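Tidying trials, notebook, Wednesday
Table clearing: toy, soft pack, tape, red piece

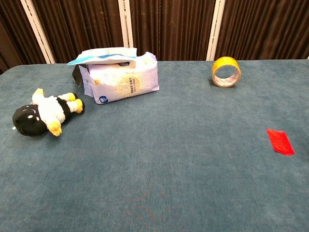

1 min read

Back on the blue carpet top today. Ka-ming Shek wants an answer by the end of January on whether Undance can clear a table well enough to offer it to Lamptey for their break room. My answer so far is no for mixed items, maybe for boxes.

Plush toy first. A person grabs it anywhere. The Naten planner keeps choosing one of the yellow limbs and then has the weight of the head to deal with. I want it to go for the white body.

The soft pack is the one I worry about. It is standing up with the flap open, and the wrapping creases wherever it is pressed. Grip force needs to come down a long way from the setting we used for cartons.

Tape roll is on its edge, hole facing out. Either a pinch across the rim or a finger through the middle. Try both. If it gets knocked it will roll off the back.

Red piece lies flat and hardly stands above the pile. Ustora's depth map loses anything this thin, so we would be going on colour alone. Ka-ming suggests sliding it to the edge of the table first.

Log so far: 174 attempts across all items, 26 dropped. A child would have finished before lunch.

To do: lower grip force, rerun the pack 3 times, ask Ustora about thin objects.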